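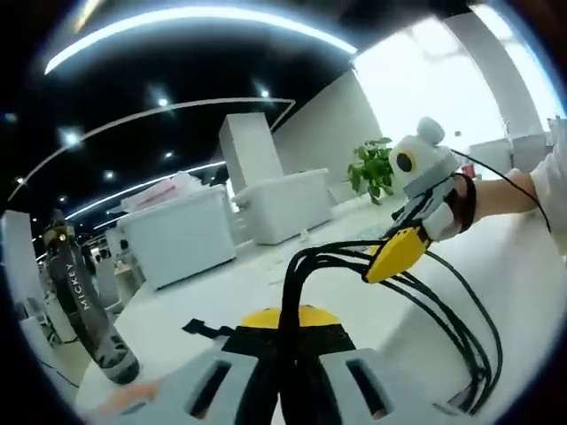 January 22, 2024

Bottle test, second run. White table, small room.

Carrying on from the first run, which I'm throwing out apart from the weights. The water went in at different temperatures and I only noticed when I wrote it up. This time all the bottles were filled from the same kettle, one straight after the other, and the starting temperature was taken in the bottle with the lid off, before closing.

Bottles in this run:
- Mickey (black and gray, patterned, dark top, name down the side in white capitals)
- Kelanska, plain steel
- Floletti, the short wide one
- Furtună, the old office one with the dent near the base

Fill is 500 ml each, measured in the glass jug. The Floletti takes that with a lot of space left over, the Furtună only just. I thought about filling every bottle to the neck, but then the volumes don't match and we can't compare anything. Llinos would still prefer full bottles, because people fill their bottles up. Fair point. Leaving it for a third run.

Empty weight of the Mickey with its top on is 285 g. I weighed it again today and got the same number. The kitchen scale needs to sit on the table itself. On the shelf it drifts by a few grams while you look at it, and I've stopped using it there.

Room was at 18 degrees at the start (all temperatures here are C). Heating was on low. I kept the door shut as far as possible, but people were in and out before lunch. Window closed all day.

Procedure, written out so Emilian can repeat it:

Preheat each bottle with hot tap water for five minutes, lid on. Empty and shake out. Pour in the measured water. Stir with the long spoon, read the Fandale thermometer, close the lid. Write the time on the tape in front of the bottle. Stand the bottles well apart on the table. Don't move them. Open at three hours for one quick reading, close again, then open at six hours for the last one.

The probe has to be in the middle of the water. If it touches the wall the reading drops and keeps dropping. I lost the three-hour reading on the Floletti that way. By the time I saw what I was doing the lid had been off for a good minute, so its six-hour number is worth less than the others too.

Results

Mickey: 49 at six hours. I expected better. It's tall and the neck isn't especially wide, and in ordinary use it seems to keep coffee hot well past lunch. The wall stayed cool to the hand all the way down. The top did not. It was plainly warm when I checked at one hour and still a little warm at three. I think most of the loss is going through there.

Kelanska: best of the lot again, as in the first run. Top barely warm at any point. Lid is thick and has some kind of foam in it, you can hear that it's dull when you tap it.

Floletti: last, but see the note on the lid. Repeat before anyone quotes it.

Furtună: a bit behind the Kelanska. The dent doesn't seem to matter. I felt around it at one hour and there was no warm spot, so the vacuum must still be good.

Leak check

After the last reading I closed each bottle and laid it on its side on a paper towel for half an hour. Mickey dry. Kelanska dry. Floletti left a wet ring the size of a coin. Furtună dry, but only when the lid is really forced. Done up the way you'd normally do it, it dripped.

I took the Floletti seal out and there was a hair and some old tea under it. Cleaned it with the bottle brush, put it back, laid it down again, dry. So that one is a cleaning problem. Would be worth pulling the seals on every bottle before the next run. I haven't done it to the Mickey because I couldn't see how its seal comes out and didn't want to go at it with a knife.

Stability

Did this last with cold water, same fill. Pushed each bottle at the shoulder with one finger until it started to go. The Mickey goes over soonest, no surprise given the height. The Floletti you can more or less lean on. The white tabletop is slick, and on it the Kelanska slides before it tips. On the rubber mat it tips like the rest. I'd say the mat result is closer to a desk with papers on it, but I've written both in the table at the back.

Tabletop

The tape marks from the first run left a gray residue. Dish soap didn't shift it. Rubbing alcohol on a cloth did, and I saw no dulling once it dried. I've switched to the paper tape from the drawer. It lifts clean if you take it off the same day. Please don't use marker directly on the surface, there's already a blue line near the wall side from somebody's earlier project and I couldn't get it all off.

No heat marks under any of the bottles. The jug did leave a ring, but it wiped away with a damp cloth.

The white furniture along the side of the room shows every splash too. I wiped down the fronts while I had the alcohol out.

Smell

Not on the original list, Llinos asked for it. Coffee in each bottle overnight, rinse with water only, lid off for an hour, sniff. Started tonight. My guess is that the lids will hold it more than the bodies. I'll write it in tomorrow.

To do
- Repeat Floletti, probe in the middle, seal cleaned
- Ask Emilian whether he has a lid that fits the Mickey, to try the same body with a different top
- Full-bottle run
- Cold run with ice. Could wait until February
- New batteries for the Fandale, display was getting faint by the last reading
- More paper towels

Note on the Mickey result: check the starting temperature in the log before comparing it with the first run. I wrote it on the tape and copied it over afterward, and my sevens look like ones.

Comments

Emilian Moldovan
I don't have a spare lid for the Mickey. I could put a folded cloth over the top and hold it on with a rubber band. If the six-hour number goes up, then it's the lid. Cheap test anyway.

Llinos Morris
Cloth is fine, but do one with and one without on the same day, the room was warmer last time. Also I still want the full bottles.

Emilian Moldovan
We only have the one Mickey, so same day means two fills and a late evening. I can do it on consecutive days with the heating left alone.

Llinos Morris
OK. Write the room temperature down at both ends, please, this entry only has it at the start.

Emilian Moldovan
Will do. Batteries are in the drawer with the paper tape.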